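Glue cell notebook: the press-down, again
2025-10-24 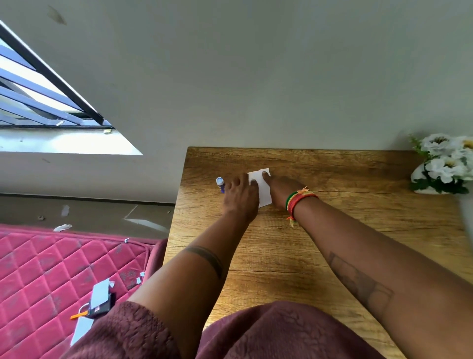
Filed under: Sustilora cell / setup and upkeep

OK so the press-down. Left hand spread flat on the left half of the sheet, right index finger up near the top, and the glue stick parked close enough to grab without looking. I keep coming back to how differently a person goes at a small square of paper compared to what our cell does, which is come straight down in the middle with a foam pad and hope. Hands hold one side and work the other. Our cell holds nothing! No wonder the sheets walk.

Where we were as of last entry: squares landing fine, then shifting during the press, with a wrinkle running off toward one corner. I blamed the Drullelgate pad first (I always blame the pad). Swapped it for the spare, same wrinkle, same corner. Swapped it back. The old one does have a groove worn in it where it rides over the edge of the nest, so it's on the list anyway, but it isn't the culprit.

Then I went through the things I should have started with. Supply at the Nallonix controller reads 36 volts with the arm parked and it stays there through a full press, so no sag. Zeroed the force sensor with the tool hanging free. It had drifted a bit, and it drifts more if you zero it right after power-up, so from now on let the thing sit while you do the nozzle and zero it last. I've written that on the tape on the door too.

Nozzle: cleaned. Warm water, the brass pin, a wipe, then a couple of dry strokes on scrap until the bead comes out even. There was a skin of dried glue on one side that had been pushing the bead over, so the line was going down closer to one edge of the square than the other. I think this has been going on for weeks. Angharad says April, and she may be right, that's when we went to the thicker paste.

Press settings, before and after, so I can find them again:

Before: press force 600 grams, single press, center of the square, travel speed 400 mm/s right up to the approach point.
After: same 600 grams, but two presses. First one on the left half, held. Second one starts near the top of the right half and drags down and out. Travel speed stays at 400 for the big moves and drops way down for the last bit above the paper.

The drag is the piece I'm least sure of. With the foam pad it grabs, you can hear it, a little chirp. I put a strip of slick tape over the trailing edge of the pad and the chirp went away. Tape will wear through, obviously. Marcela wants to make a proper shoe with a rounded heel and I'd love that, but I want to see the tape fail first so we know where the wear goes.

Holding the left side while dragging the right is the real answer and we can't do it with one arm. I mocked up a little spring finger out of a binder clip and a bit of silicone tube, screwed to the side of the nest, which flips over the left edge when the nest closes. Ugly as anything. It does keep the sheet from creeping, at least on the squares that come in flat. If the corner is already crumpled coming in, the drag makes it worse: it folds the crumple under and glues it there forever. A person just feels that and eases off. The cell feels a blip on the force trace and carries on like nothing happened.

So, crumpled corners. Options as I see them:

- Skip any sheet that shows the blip, drop it in the reject tray. Easy, wasteful.
- Drag the other way, from the bad corner inward. Tried it by hand-jogging. Nope, buckles in the middle.
- Tap the corner first, lightly, before the hold. Want to try this next. The controller will let me put in a light touch as its own step, I just need to find a force that flattens paper without printing the foam texture on it.

Paper: the Havlíček sheets are better behaved than the stuff from the old box, they lie flatter and the cut edge is cleaner. Please finish the old box on something else. I moved it to the shelf under the bench so it doesn't get loaded by accident (me, I did that, I loaded it by accident).

Scraps, while I'm at it. Offcuts get everywhere on a job like this, and one had worked its way into the slot behind the nest and was stopping it from closing all the way. That gave me a lovely fake fault that I chased for far too long. Brush out the slot before every run. There's a paintbrush hanging on the side of the cell now, with a red string on it. Please leave it there.

Also the glue cap on the paste side. If the cell is going to sit for longer than a lunch break, cap it. Angharad found it open again and the front of the tube had gone to rubber. I'm not naming names, but it was me or Marcela and Marcela was out.

Ran it for a while after all of that, with the spring finger in, the tape on the pad and the two-press routine. Wrinkle is gone on flat sheets. Edges on the right side are lifting a touch at the bottom, I think the drag stops short. The end point needs to go past the edge of the paper and onto the nest, which means the tape will pick up glue, which means wiping it. Fine. Wipe step goes in after the drag, same spot as the nozzle wipe, and I'll shift the sponge over so they can share.

To do
Light tap on the corner, find a force
Extend drag past the edge, add wipe
Order a new pad anyway
Ask Marcela for the shoe drawing, rounded heel, screw holes same as the pad
Replace binder clip thing with something I'm not embarrassed by
Back up the press program before touching any of it. Current one is saved as twopress_tape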